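Home | Manuals | Countertop | Support | Contact

Larness Countertop Oven — Set-Up Guide
Section 3: Placement and First Heating 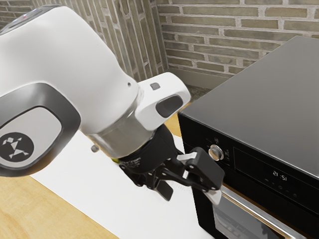
Fig. 3-1. Countertop oven on a light wooden tabletop.

Complete Section 2 (Unpacking) before starting. Read all of this section once before plugging in the oven. Part names are listed in Section 1.

3.1 Choosing a location

1. Select a level surface that can carry the full weight of the oven with a loaded tray. A rolling cart is not suitable.
2. Leave at least 6 inches of open space at the back and on both sides. Leave the space above the oven clear.
3. Check that the door can open fully without hanging over a sink or a cooktop.
4. Confirm that the power cord reaches the outlet without being pulled tight. Do not route the cord behind the oven where it can touch the rear panel.

CAUTION: The outer surfaces become hot during use. Keep curtains, paper towels and plastic containers away from the oven.

NOTE: Some finished wood surfaces darken with repeated heating. If the tabletop maker gives a temperature limit, follow it. A heat-resistant mat may be used under the oven, provided that all four feet rest on it and the bottom vents stay open.

3.2 Electrical connection

1. Turn the timer knob to OFF.
2. Plug the cord directly into a grounded wall outlet.
3. Do not run another heating appliance on the same circuit. If the breaker trips, unplug both appliances before resetting it.

WARNING: Do not use an extension cord, power strip or plug-in timer.

3.3 First heating

A light coating is left on the heating elements at the factory. It must be burned off before food is cooked. Some smoke and odor will be present — open a window or run the range hood.

1. Remove the rack, tray and crumb pan. Wash them in warm water with dish soap and dry them completely.
2. Wipe the inside of the oven with a damp cloth. Do not wipe the heating elements.
3. Slide the crumb pan back in. Leave the rack and tray out.
4. Close the door. Set the function knob to BAKE and the temperature knob to the highest setting.
5. Set the timer to 31 minutes.
6. When the timer ends, leave the door closed until the oven has cooled. Allow 60 minutes.
7. Install the rack in the lower position.

If odor is still strong, repeat steps 4 through 6 once. If smoke continues after the second heating, unplug the oven and see Section 7, code 142.

3.4 Moving the oven

Unplug the oven and let it cool before moving it. Remove the tray and crumb pan first. Lift from both sides at the base — never by the door handle. After any move, repeat the checks in 3.1.

NOTE: The Vollen rack kit changes the rack positions. Refer to the sheet packed with the kit.

Section revised by Gaetano Donati, Technical Publications

Last updated: December 6, 2018

Previous: Unpacking | Next: Controls | Back to top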